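Jurketeck two-finger gripper, narrow fingertips: buying notes for PC strip-down benches

Sold by Fasuswood, Skerton. Page last changed July 27, 2019.

The narrow-fingertip version is meant for work inside desktop cases: cables, latches, levers, memory and processors. It mounts on the Xu bench arm and takes the same wrist camera bracket as the standard model.

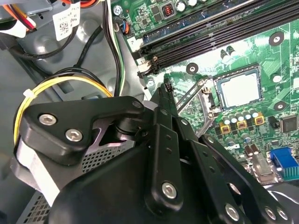
Price is £700 for the gripper alone. Spare fingertips are £20 a pair and we suggest ordering two pairs with it. The camera bracket is £155 and includes its screws. Delivery is 14 working days from order. VAT is added at checkout.

Before you order, measure the tightest gap you need to reach into. On most desktop boards that is beside the processor socket, where the retention lever, capacitors and memory latches sit close together.

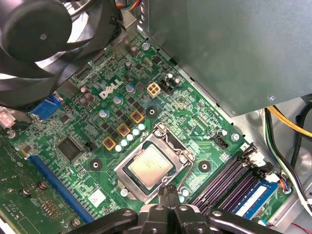 Budget for bench time as well as parts. One operator should expect to spend more than a week teaching the first case model. Later models go faster if the board layout is similar. Fans and loose cable bundles cause most of the stops, so decide early whether a person will clear them first.

You will also need a way to hold the case still. We don't supply one.
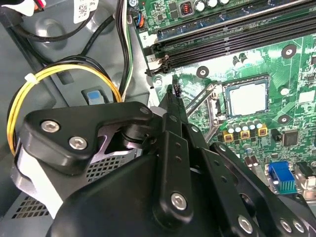

Fingertips are a wearing part and are not covered by the warranty. The links and pivots are covered for a year. Orders placed before April are supported under the old terms.

For a quote, or to borrow a demo unit, ask for Suleiman Adeyemi in sales.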